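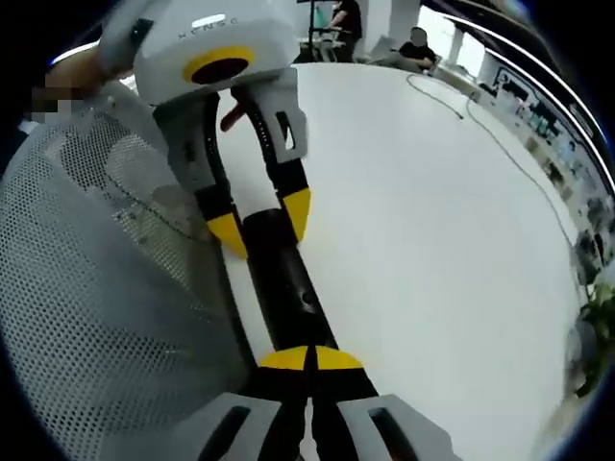 大きな机をみんなで使うなんて、結局はいちばん声の大きい人の物置きになるだけですよ、と言われたことがあります。この教科書の初版を準備していたころのことで、言われたほうとしては少々こたえました。ちょうど、共用の作業机がいかに便利かという原稿を書き上げたばかりだったからです。けれども何日か考えているうちに、この一言を章の頭に置かせてもらうのがよさそうだと思うようになりました。みなさんの中にも、同じように感じている方がきっといらっしゃるでしょうから。

第4章　共用の作業机と壁ぎわの棚

4.1　机の上はだれのものか

前の章では、一人で使う机まわりの整え方を見てきました。引き出しの中身を全部出して並べてみる、あの少し気恥ずかしい実習のことは、まだ覚えておいでかと思います（まだの方は61ページに戻って、ぜひ一度やってみてください。けっこう楽しいものです！）。この章からは、何人かで囲む机の話になります。

広くて白い天板というのは、見ているだけで気持ちのよいものです。何を広げてもよさそうに見えますし、実際、何でも広げられてしまいます。一人が物を手にして立ち、その奥では別の人が腰かけて自分の用事をしている。そういうことが同じ部屋の中で無理なくできるのが、大きな机のありがたさです。ただ、天板が白くて広いぶん、そこを横切る細いコード一本がよく目につきます。だれかの道具につながっているのだろうと思うと、勝手に抜くのも気が引けて、みんながなんとなくよけて通るようになる。冒頭の「物置き」への道は、たいていこのあたりから始まるようです。

Wosdale社の作業室では、かつて机の上の物に持ち主の名札を付けていたそうです。まじめな取り組みだったのですが、名札が付いた物はかえって動かされなくなり、ひと月もすると、名札付きの物だけが机の端に残りました。そこで名札をやめ、席を立つときには自分の手の届く範囲を空にする、という約束に改めたところ、こちらは長続きしたとのことです。どこが違ったのかは、節の終わりの話し合いで考えてみましょう。

4.2　壁ぎわの棚との付き合い方

作業机の話をしていると、どうしても棚の話になります。机に物があふれるのは、戻す先が遠いか、分かりにくいか、戻す先がそもそもないかのどれかであることが多く、机だけをいくら眺めていても片がつきません。

部屋の一辺に沿って長い棚を通し、機材や細々した物をそこへ並べるやり方は、昔からよく使われてきました。この教科書でもおすすめしています。机と棚のあいだは80センチほしいところで、これより狭いと、棚の前に立った人の背中に、座っている人の椅子が当たります。椅子の背が大きく張り出した形のものなら、もう少し余裕を見てください。棚の上に明かりが通っていると、物の輪郭がはっきりして、探す時間がずいぶん短くなります。

長い柄の付いた道具は、棚では少しやっかい者です。寝かせれば場所を取り、立てかければ倒れます。柄に小さな穴が開いているものなら、棚の側面に掛けておくという手もありますから、しまう前に一度、柄の先までよく見てあげてください。

それから、植物のこと。机のそばに葉の茂った鉢を置きたいという相談をよくいただきますが、どうぞ置いてください。葉が通り道に張り出さないように、ときどき向きを変えてやれば十分です。片づけの本だからといって、緑まで片づけることはありません。

話し合ってみましょう

・Wosdale社の名札は、なぜ物を動かしにくくしたのでしょうか。自分の職場や学校で似た例はありませんか。
・机の上を通るコードを、抜かずに、しかも邪魔にならないようにするには、どんな方法があるでしょうか。

実習4-A

ふだん何人かで使っている机を一つ選び、20分かけて、上にある物を「今日使う物」と「棚へ戻す物」に分けてください。どちらとも決められない物が10個近く出ても、あわてなくて大丈夫です。紙に書き出しておき、次の節で使います。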